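Notes from our visit to the Prevville lab, November 2021

Okay, so I promised I'd type these up! Kadir Baysal met us at the door and took us straight to the bin picking demo, which was my favorite part of the day (sorry, Flostix people). Please read these with your own notes next to you – mine have gaps.

The task sounds easy: reach into a metal bin and grab one thing out of a mixed bunch. A ribbed cup and a cube need very different grips, so the planning gets tricky fast.

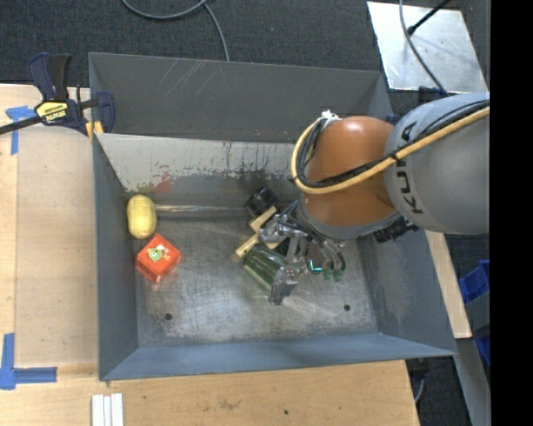
What makes a grasp count as good?
The object has to stay put in the fingers while the arm lifts and moves it.

Kadir said they had logged 3000 tries by August, and 792 of those went into the set we'll use for homework 3. Bring one question about it to class.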